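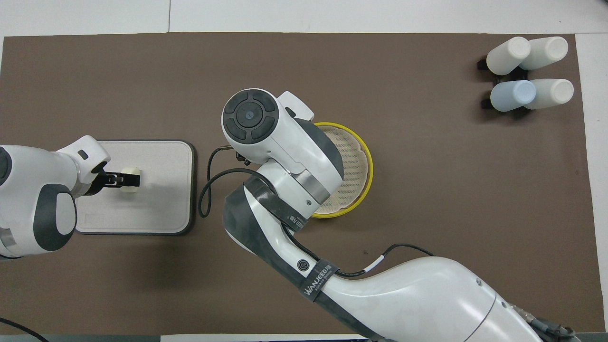

Ticket 2947 – Poller cell, teleoperated demos, right arm lags leader by a visible margin
Opened Thursday, March 4, 2021. Priority: normal. Site: Parkulberg. The fault is intermittent and affects the follower on the right only. During remote demonstrations of the tray task, the right wrist trails the operator's hand, then catches up in one jump. The left arm tracks properly and will hold the small cream-coloured cylinder over the grey tray without drift. Cable routing at the right wrist is a suspect: the black lead loops out to the left and hangs over the gap between the tray and the arm.

Steps to reproduce
Home both arms. Start a recording in Forkau. Move the right leader from the bottle rack to the tray at normal demo speed. Lag shows up within 60 seconds on most runs.

Log extract
follower_R: command age exceeded, holding last pose
follower_R: resync, joint 5 step limited
recorder: episode 3828 flagged, timestamps not monotonic

Tried so far
Swapped the leader handles left for right. Fault stayed with the right follower, so the handles are cleared.
Dropped the camera streams to half rate. No change.
Ran the arm in hand-guided mode with the same path. Replay was clean, no flags. Points to the command link and away from the joints.
Reseated the connector at the controller end. Lag returned after 2 episodes.

Update
Forkau was sharing a network port with the Amissah file sync, which starts whenever an episode is saved. With sync paused, command age stays under the limit for the whole session. Wrist lead still needs re-dressing – it has too much slack for reaches across the tray, and a snag would spoil a demo regardless of the network.

Actions
Move the sync to its own port.
Re-dress the right wrist lead and repeat the hand-guided check.
Exclude episode 3828 from the training set. Do not trim it, the joint data is out of order throughout.

Status: workaround in place, ticket stays open until the port change is done.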